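May 5, 2025

Storkard cell, mug rack task. Right gripper let go again. Writing this up before I forget the order of things, sorry for the mess.

Symptom: right arm closes on a mug, lifts, swings toward drop point, fingers go open with no open command in the log. Mug falls. 3 times out of 41 runs since this morning's restart. Low drops onto the table, nothing broken, but third one rolled off the right edge and the arm kept going like it still had it. That last part bugs me more than the drop. No fault flag, no stop, it finished the place move with nothing in its fingers and reported success.

Left arm fine all day, same task file, same gripper model.

What I did:
- e-stop after the third drop, then power down the gripper supply, wait, back up
- checked commanded vs measured position in the log. Commanded stays closed the whole way. Measured jumps to full open in one step. Too fast for a slow slip
- current on the gripper motor goes to zero at the same sample, comes back a moment later. So it lost power or it rebooted, and on wake up it goes to its default, wich is open
- default open is set in the Haugen config. Left has the same setting, so left would do it too if it ever browned out
- wiggled the gripper connector by hand with arm parked. Nothing. Wiggled the cable at the wrist loop, same, nothing. Only shows up in motion, wrist turned most of the way over
- swapped the wrist cable ends, no change in 2 runs but that's too few to mean anything

Parked right arm open, clear of the rack, left one where it was. Fingers need a look too while we're at it, pads are past 3,000 cycles and the rim is getting scuffed. Don't think it's the cause, a worn finger doesn't zero the current.
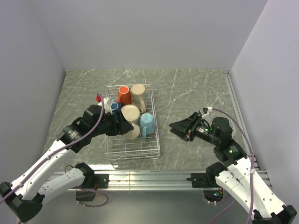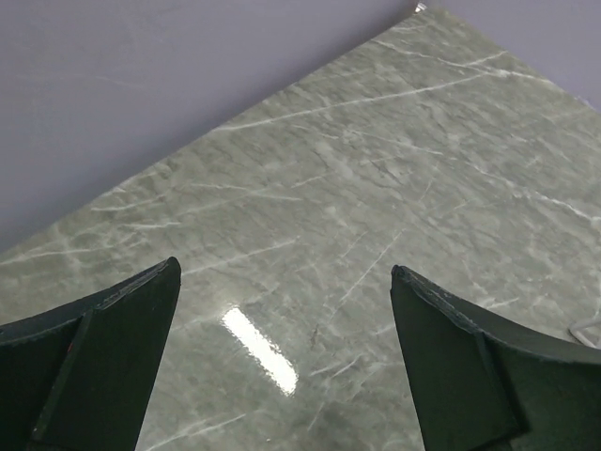 Eduardo Gatchalian came by after lunch and thinks I'm looking at the wrong end of the cable. He had this on the Drarkutville cell last spring: the break was down by the shoulder, where the bracket pinches when the arm reaches up, and the wrist only seemed guilty because the wrist move happened at the same time as the shoulder move. He'd run the shoulder alone, wrist locked, gripper closed on a foam block, and watch the supply voltage. Also says change the wake up default to "hold" before anybody runs it again, and he doesn't care if that makes homing annoying.

OK fair. Tried it.

Shoulder only, wrist locked, slow sweep: voltage dips near the top of travel. Not every sweep. Dip gets bigger with speed. Wrist only, shoulder locked: flat line. So Eduardo is right and I spent the morning in the wrong place.

Pulled the slack back at the shoulder bracket, cable jacket has a flat spot under the clamp. Can't see copper. Not going to re-use it.

For now:
- right arm LOCKED OUT, tag on the supply switch. Don't clear it to "just do one run"
- left arm ok to run alone, slow speed, one person at the e-stop
- wake default changed to hold on both sides. Homing now needs the manual open step first, wrote it on the card by the Grarska controller
- new cable from the spares drawer, route it outside the bracket with a bigger loop. Eifion Pritchard has the good crimper, ask him

Still open: the success report with nothing in the fingers. Needs a grip check after lift and again before place, measured width against expected, stop if it's off. I'll write it tommorow. Both arms, before the right one comes back.

Also somebody please charge the spare meter, it died halfway thru the sweeps and I had to do the last ones over.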